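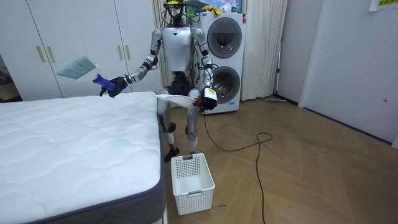
Venudthorpe House Residents' Social Club

Mattress day. I do this once a season, whether or not anyone has asked me to, and I'm posting through it.

1/ Sheets off. A bare mattress always looks like it knows something about you. Ours has a wavy stitched top, and every one of those waves is a little valley for crumbs.

2/ Duster first. Purple handle, flat teal-blue head. Go along the edges before the middle. Gebhard Ruchti does the middle first and we've stopped discussing it.

3/ The dark gray border hides everything, so I've decided it's clean.

4/ The white basket gets parked on the floor next to the bed. Empty basket, washer-dryer a few steps away, no excuses left. I looked for some.

5/ Baking soda, 5 spoonfuls, then leave it alone for an hour. I spent mine reading the washer-dryer manual. There are 12 cycles. I have used two.

6/ Ferdinand Rainer asks if you can just flip the thing. Ferdinand, it has one quilted side and you've slept on the other before. You complained until March.

7/ Pillows tomorrow. Bring your own duster, the purple one is spoken for.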